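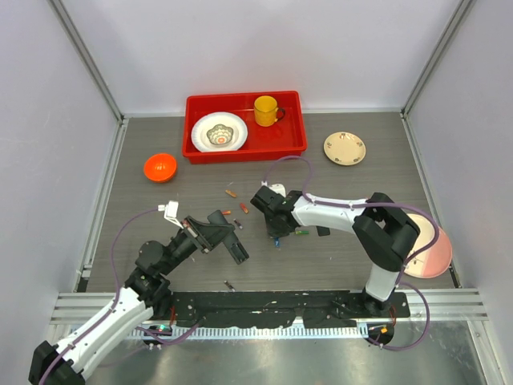 **Treltine stoneware dinner set, after 10 weeks of use**

I bought the Treltine set in August, when we moved to Nolurham and I did not want to carry our old plates across two countries. It is the set for four people: dinner plates, side plates and deep bowls. I paid 200 for it in the Garrido shop behind the bus station. I am writing this for people who eat at home each day and wash up a lot, as we do. We are two adults and my wife's mother, and on Sundays often one or two more.

First the weight, as it was my largest worry. The dinner plate is heavy. If you take four of them from a high shelf with one hand, you will regret it. My mother-in-law has pain in her wrists and she moved them to the low cupboard in the first week. The side plates are much easier, and she now uses one for almost everything, also for dinner. The bowls are somewhere between. They have a foot underneath which is a bit rough, and you can feel it if you push the bowl over a table. I put a thin cloth under mine. Our table is old and already has many scratches, but I did not want to add to them.

The shape of the dinner plate is good. It is almost flat, with a small wall at the side, so sauce stays where it should and you can push the last rice against something. I did not know I would care about this. Our old plates had a wide sloping border, and the knife always slid down into the food. With these it can rest across the side if you place it with some attention.

The glaze is called "oat" on the box. In the shop I thought it was white. At home, near a really white cup, it is more like milk with a little coffee. I like it, my wife less. If the colour matters to you, go and look at it in daylight, because the Garrido shop has yellow lamps and everything there looks warm and friendly.

Now the marks from cutlery. After one month I found grey lines on all the plates which we use for meat. I was quite angry, and I wrote to the shop. Rui Cunha from the shop answered me the next day, very politely, and explained that this is metal from the knife left on the glaze, and the glaze itself has no damage. He told me to make a paste from baking soda and a little water, leave it for 10 minutes and rub with a soft cloth. It worked for nearly all of them. One plate still has a line like a hair, and with my fingernail I can feel it, so I believe that one is a real scratch. I did not ask for a new one. Perhaps I should have.

In the dishwasher the set behaves well, with one problem. The bowls are too deep for the lower basket of our machine. They lean on each other, and the water stays in the foot. I take them out, turn them and shake them over the sink, and my socks get wet. In the microwave the plates become hot before the food does. Please use a towel. The bowls do the same, and with soup this is more dangerous.

One chip until now, on a side plate. It was my fault, I hit the tap with it. The clay under the glaze is brown, so you see the chip from far away. With a white porcelain plate I think you would see it less.

Some words about the other set I considered. My neighbour Myroslav Kravets has the Mirarov porcelain, and he let me use it for 2 weeks while he was away and I was watering his tomatoes. It is thinner, lighter and whiter, and it stacks so well that his whole set takes half the shelf which mine takes. Knife marks I did not find. But the food becomes cold on it quickly, and the plates make a high, hard sound when you put them down, which in our kitchen with the tile floor was tiring. Also the Mirarov is not sold in single pieces, so if you break one you must buy a new box. The Treltine pieces you can buy one by one, and for me this decided the question.

Would I buy it again? For myself, yes. I like to eat from it, the soup stays warm while I talk too long, and after the baking soda the plates look almost new. For a person with weak hands, or with high shelves, I would say to take only the side plates and the bowls, and to find a lighter dinner plate in another place. The shop lets you mix.

I give it 4 from 5. The missing point is half for the bowls in the dishwasher and half for the rough foot.

*Added 20 Oct 2019:* a reader asked if the foot becomes smooth with time. Mine did not. Myroslav told me to rub it with very fine wet sandpaper, and I have done this with one bowl. It is better now, though it took most of an evening and there was grey water all over the sink. The other three are waiting.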